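Visit Report: Open Day at the Velovar Children's Art Studio

Members of the early years arts program attended the spring open day at the Velovar studio in April. The purpose of the visit was to observe how painting sessions are arranged for children under school age and to review the materials in regular use.

The studio occupies the ground floor of the former Beyene dye works. Families entered through the yard and were directed to the main painting room, where canvases had been laid flat on the floor and pinned at the corners. Sessions lasted 40 minutes and were led by two members of staff. Children chose their own colors and were given no subject to paint. Parents were asked to remain seated along the wall until the session ended.
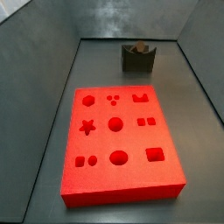 The studio uses washable paint from Druler, thinned with water for the youngest group. Brushes are offered, although most of the children preferred to work with their hands. Staff keep written notes on each session, and these are given to the family at the end of the term together with the finished work.

The upper gallery held an exhibition titled Ovine, a series of large paintings on the theme of sheep and wool. Labels were hung at a child's eye level. A total of 271 visitors had signed the book by 3 p.m.

Places in the fall program are limited to 100. The fee covers paint, paper and one canvas. Aprons must be brought from home. Applications open in July and should be made in writing to the studio office.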